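Weather Station Inspection Checklist, Pamance Ridge
Form used for the November visit. Inspector: Shiuli Hettiarachchi. Reviewed by: Lakmal Khondokar. 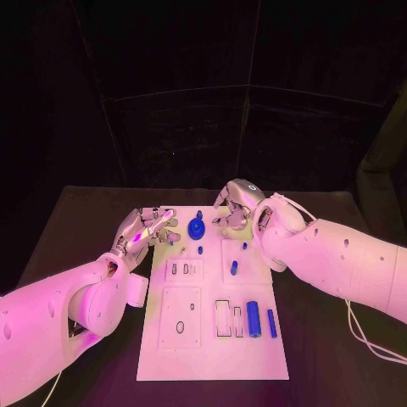 1. Site and access
Ladder anchors tight: Yes
Guy wires, tension and clamps: Yes
Vegetation cut back from the enclosure fence: No
Comment: Brush on the north side is above the height of the rain gauge rim. Cut before the next visit. Readings from this gauge are flagged in the record until then.

2. Temperature sensors
Radiation shield clean: Yes
Aspirator fan running: Yes
Primary and backup sensor agree within tolerance: No
Comment: Backup reads high in the afternoon only. Cable gland was loose and has been reseated. Do not adjust earlier values. Log the change in the station history file so the homogenization team can test for a step.

3. Rain gauge
Funnel clear: Yes
Bucket level: Yes
Calibration pour, 500 mL: Pass
Comment: None.

4. Electrical
Battery terminals free of corrosion: Yes
Ground resistance, limit 9 ohms: Pass
Lightning arrestor indicator: Replace
Comment: Arrestor ordered from Howlader. No mast work when thunder is audible.

5. Data logger
Clock checked against reference: Yes
Records downloaded: 2,697
Gaps in record: One
Comment: Gap matches the battery swap at 10:40 a.m. Leave it blank. Do not infill from the Flanalik station. T. Mondal has the raw file.

Open items: 1 (brush), 2 (recheck backup sensor), 4 (arrestor).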